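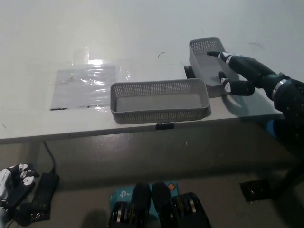 January, a bit after 4 in the afternoon

The walnut ink has finally stopped smelling like a swamp and I am so pleased with it! Batch 2 went through the coffee filter this morning and came out a deep, clear brown, with almost none of the sludge that ruined the first one. I let the hulls sit for 13 days this time, lid on, stirring whenever I walked past. The sheets will go to dry in gray plastic baskets with perforated sides, the long low kind, because air gets in through all those little square holes and the floor inside is solid, so a drip stays in the basket and off the white table. The screens I used last fall left a grid on the back of everything. No more screens.

Recipe as made, so I don't have to reconstruct it from memory again:

Hulls from the Stemholm trees, black ones only, the green ones kept back for a separate try. Rainwater to cover. A spoonful of soda ash. Simmered on the lowest setting for an afternoon, then left alone. Strained through muslin, then a coffee filter, then a second coffee filter because the first one tore. Reduced by a third. Gum arabic added warm, a few drops of clove oil at the end against mold.

The gum is where I want to spend time. Batch 1 had far too much and dried with a shine you could see from across the room, and it cracked where the paper was folded. Batch 2 has half of that and it sits flat and soft and takes a fold without complaining. I'd like to try even less, but at some point the color is going to start coming off on fingers. Rub test tomorrow with a dry cotton rag, then a damp one.

Paper notes. I brushed it on three papers side by side:

Ogunleye cotton rag, the heavy one. Gorgeous. The ink sinks in a little and the edge of the stroke goes feathery in a way I would happily look at all day. Second coat darkens it nearly to black. Some cockling, flattened out under the boards overnight.

Plekberg laid. Crisper, which I wasn't expecting from something so thin. Great for lines and lettering, bad for washes, it puddles along the laid lines and dries stripy. (The stripes are kind of wonderful? Keep one for the sample book.)

Offcuts from the old ledger stock. The sizing is so hard that the ink just stands there in beads. I tried a drop of ox gall and it spread beautifully, so this paper isn't hopeless, it only needs persuading. Write down the number of drops next time!! I did not.

Colette Deschamps stopped in around lunch and had a go with a reed pen. Her view is that the ink is a touch thin for a reed and about right for a dip pen, and I agree after trying both. She also asked if anyone had checked what it does in sunlight. I had not. So there is now a strip taped in the south window, half covered with foil, and I'll leave it there until the days get longer. Walnut is supposed to hold up well but I'd like to see it with our water and our hulls. If it fades I would sooner find out on a strip than on the Flirnavus covers.

On the covers: the order is for 200, folded and stitched, brown wash on the outside, bare inside. I worked out that one jar of batch 2 does far more sheets than I feared, since the wash can be let down quite a bit before it looks weak. Tried it at half strength and at quarter strength. Half is lovely. Quarter looks like spilled tea, though on the cotton rag even that has its charms. Going with half, two coats, brushed in opposite directions. The second coat has to wait until the first is properly dry or it lifts and goes blotchy, and I know this because I got impatient at 11 and now have a blotchy one pinned over the sink as a reminder.

Drying, then. Sheets standing on edge in the baskets, leaning a little, not touching. My worry is that the lower edge will go darker as the wash creeps down. With the pale gray floor I should be able to spot any pooling quickly, and turning each sheet once partway through might be enough. If it does leave a dark edge, I could trim to the fold line and lose it, there's a finger's width to spare on that side.

Things that went wrong, for the record: muslin not rinsed first, so the first jar had lint in it. Used the good hake brush and it is now a brown hake brush forever. Wrote the label on the jar in batch 2 ink to be clever, then wiped the jar with a wet cloth.

To try next:

The green hulls, same method, no soda ash, to see if they go yellower.

A pinch of iron in a small cup of it. I've seen the color go toward a cold gray-black and it's stunning, but iron eats paper, so samples only, nothing for customers.

Less gum. Half again.

The dregs from the muslin, dried and ground, as a pigment. Probably gritty. I want to know anyway.

Need more clove oil, more coffee filters, and someone should order cotton rag before we are down to the last pack. Jar of batch 2 is on the second shelf, label in pencil. Please use it, and write down what you used it on!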